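Rillcombe Playhouse Members' Newsletter
Production notes, 22 January 2024

Lighting and sound changes for "The Clockmaker's Widow"

By Els Claeys, production manager

Members who attended the January open rehearsal asked for more detail on the technical side of the new production than the program note has room for. The following covers the stage layout, the lighting rig, the sound system and the running plot as they stand at the end of the second week. 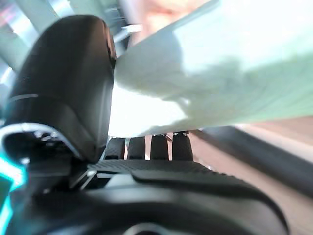
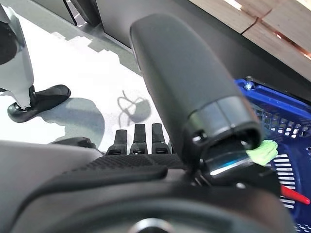 The play has a cast of two and runs in two acts without a scene change in the usual sense. Act one takes place in a workshop in 1911, act two in the same room forty years later. The script asks for both rooms to be present from the start. Hélder Rebelo, who is directing, has taken this literally. The set is a single room built on a slight diagonal, with the 1911 furniture on the audience's left and the later furniture on the right, and the actors cross from one period to the other by walking across the floor. No curtain is used, and no furniture is moved during the performance.

This puts most of the work of telling the audience what year it is onto the lighting. Our usual rig was hung for general cover, with six areas and a warm and a cool wash over each. That arrangement lights the whole room evenly and cannot separate one half from the other without leaving a hard line down the middle. We have therefore rehung it completely.

Lighting

The 1911 side is now lit mainly from low positions. Four units sit on the side booms at shoulder height, all on the left, and are focused flat across the floor. The aim is a light that appears to come from oil lamps and one window. Front light on this side is kept below thirty percent at all times. Faces are readable from every row, but members in the back rows should expect a darker picture than they are used to in this house.

The later side is lit from above. A fixed row of overhead units gives a flat, slightly green light that stands in for office tubes. No color is changed during the act. We tested a slow shift toward evening and removed it, as it pulled attention from the long speech at the table.

The join between the two halves took most of the focus session. Each side spills onto the other by the width of one chair, and the spill was left in on purpose. An actor standing there is lit from both sides and casts two shadows. The widow stops at this point four times in the play, and the fourth stop is held for the length of the closing music.

There are 64 lighting cues, against 110 for the autumn show. Nineteen of them are follow-on cues that run by themselves once the previous one has finished. The longest single cue lasts eleven minutes and covers nearly the whole of the letter scene. The operator has asked that the stage manager announce its end as well as its start, and this has been written into the prompt book.

Dimmer capacity is not a concern. The side booms have been put on their own circuits so that the old problem of a faint hum at low levels does not reach the stage left speaker line. The hum is still there if you stand next to the rack, and it has been so for as long as I have worked in the building.

Sound

The clocks are the main item. The script calls for a workshop full of them, and the first plan was to run real movements on stage. We tried this during the first week of rehearsal with a set of borrowed wall clocks. They drifted against each other, as clocks do, and the result from row F was an even rattle with no rhythm in it. It also covered the ends of quiet lines.

The sound is now recorded. Zemmont, the studio that handled our radio play last year, recorded separate movements in a dry room and delivered them as single tracks. These are played through small speakers hidden in the set, one behind each clock face that matters to the story. The remaining clocks on the wall are silent. Played this way, the ticking can be thinned out track by track under dialogue and brought back in the pauses. By the end of act one a single clock is left running, and it continues through intermission at a low level. Front of house staff have been told to expect questions.

Each small speaker has its own output from the playback computer. The crossover point has been set high so that no low frequencies are sent to them, which keeps the wooden panels from buzzing. The strike of the tall clock is the exception. It is fed to the speaker in the clock case and also to the main subwoofer under the stage, with the subwoofer delayed so that the ear places the sound in the case.

Neither actor wears a microphone. Two boundary microphones on the front edge of the stage feed the hearing loop and the dressing room relay only. Members who use the loop should note that the left block currently gets the stronger signal. Seats can be exchanged at the box office without charge.

Music is limited to the opening, the close and one phrase on a piano in act two. The piano phrase is played live by the actor. The instrument was tuned on arrival and will be tuned again before the first preview, after the heating in the auditorium has been at show temperature for two days.

Set and props

The floor is painted hardboard over the existing stage, laid in wide planks drawn on by hand. The paint is a matte finish, chosen after the first sample reflected the side light straight into the front rows. The diagonal walls stop short of the wings by one meter on each side. Sightlines have been checked from the end seats of rows A to D. Seats A1 and A2 lose the view of the workshop door and have been marked as restricted and priced to match.

The workbench is a real one and heavy, and it has been placed over the center joists. All tools on it are fixed down except those that are handled. The handled tools have been blunted. The magnifier worn in act one has plain glass in it, at the actor's request, after two run-throughs in which she was unable to find the edge of the bench.

Kalogeropoulos supplied the practical lamps for both periods. The 1911 lamps hold small battery units with a flicker circuit. The flicker as delivered was too regular and too fast, and the units have been reset to a slower pattern. Batteries are changed before every performance whether or not they show as full. The desk lamp on the later side is wired to the lighting board, and the switch the actor presses is a dummy. The cue is called on the movement of the hand. In rehearsal this was late more often than it was early, and the actor has now been asked to rest a finger on the switch for one beat before pressing.

Paper props are copied in bulk. The letter is torn up at each performance, and a run of this length with rehearsals and spares needs more copies than we first printed. The text on it is the full text from the script. The actor reads from the page and wants it there.

Running plot

The first act runs 58 minutes and the second 47. Intermission is 20 minutes. Latecomers can be admitted at one point only, after the second strike of the clock, and only to the rear block.

The stage manager calls the show from the back of the auditorium in place of the prompt corner. The diagonal wall blocks the view of the later side from the corner, and the camera monitor was judged too slow for the desk lamp cue. A cable run for the headset system has been laid along the left wall under a rubber cover. Please watch your step by the second exit.

There are two crew members backstage. One covers the door slams and the kettle, the other handles the quick change at the end of act one, where the widow ages in the time it takes to cross behind the wall. The change is a coat, a pair of glasses and a shawl, and has been brought down to fourteen seconds. Hélder would like twelve. The wardrobe department has replaced the coat buttons with magnets.

Costs

The technical budget for the production was set in the autumn and has been overspent on one line. The additional small speakers and cable came to $1180, which was not in the original plan. The speakers remain the property of the Playhouse and will go into general stock after the run. Savings on color filter and on truck hire cover part of the amount, and the rest has been moved from the spring maintenance line. The replacement of the scene dock door hinges is put back accordingly.

The Fornex playback software was already licensed through the end of the season, so no further charge arises there.

Outstanding items

Refocus of the two overhead units nearest the center line, which moved when the wall was braced.

Second coat on the workshop door, which still shows pale under the side light.

Final levels for the intermission clock, to be set with an audience in the room.

Replacement of the relay speaker in dressing room 2.

A printed copy of the cue list will be kept at the box office for members who would like to read it after they have seen the play. Please ask for it at the desk and return it the same evening.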